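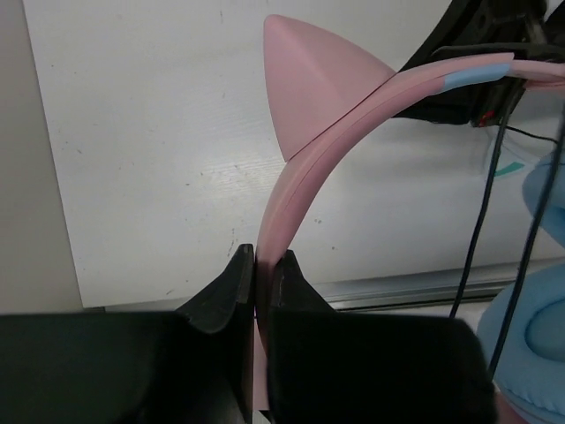

Beschaffungsplanung für den Greifarbeitsplatz: Stand der Überlegungen

Im Dezember ist der Bedarf für das kommende Haushaltsjahr anzumelden. Die Unterlagen für den Greifarbeitsplatz im Projekt Majali liegen inzwischen weitgehend vor, und ich halte an dieser Stelle fest, welche Positionen beantragt werden und welche vorerst zurückgestellt sind.

Die Grundausstattung bleibt unverändert. Eine Neuanschaffung des Roboterarms wurde geprüft und verworfen, da die Traglast für Gegenstände des täglichen Gebrauchs, etwa Kopfhörer, ausreicht. Der Schwerpunkt liegt auf Verschleißteilen und Zubehör. Erfahrungsgemäß werden diese Kosten in der ersten Planung zu niedrig angesetzt und müssen später aus anderen Titeln gedeckt werden.

Position 1: Greiferfinger
Beantragt werden 4 Paar Ersatzfinger mit angeschrägter Spitze. Das Angebot der Firma Suvano beläuft sich auf 216 Euro je Paar, zuzüglich Versand. Tallach liefert ein vergleichbares Teil günstiger, nennt jedoch eine Lieferzeit von 8 Wochen. Für den laufenden Betrieb ist das zu lang. Ich habe mich daher für Suvano ausgesprochen, die zweite Offerte bleibt der Vollständigkeit halber in der Akte.

Position 2: Kamera am Handgelenk
Eine Reservekamera ist vorgesehen, ebenso ein zweites Anschlusskabel. Ein Ausfall der Kamera bedeutet derzeit den Stillstand des gesamten Arbeitsplatzes. Die Halterung kann weiterverwendet werden.

Position 3: Greifobjekte
Hierfür sind pauschal 100 Euro eingeplant. Geeignet sind handelsübliche Artikel mit gebogenen Flächen, schmalen Bügeln, weichen Polstern und frei hängenden Kabeln. Ein Kopfhörer mit Katzenohren am Bügel vereint mehrere dieser Eigenschaften und ist für Greifversuche ergiebiger als ein Satz genormter Prüfkörper. Gebrauchte Ware ist zulässig, sofern ein Beleg vorliegt.

Zurückgestellt wurde der Kraftsensor. Der Preis steht fest, offen ist die Frage der Schnittstelle. Die Niederlassung in Gomville hat eine Auskunft zugesagt, die bisher nicht eingegangen ist. Ohne diese Angabe lässt sich auch der Aufwand für die Inbetriebnahme nicht beziffern.

Nicht enthalten sind Wartung und Transport, beide werden über den allgemeinen Titel abgerechnet. Die Aufstellung geht nach Eingang der letzten Versandkostenangabe an die Verwaltung. Änderungen an den Positionen 1 und 2 trage ich hier nach.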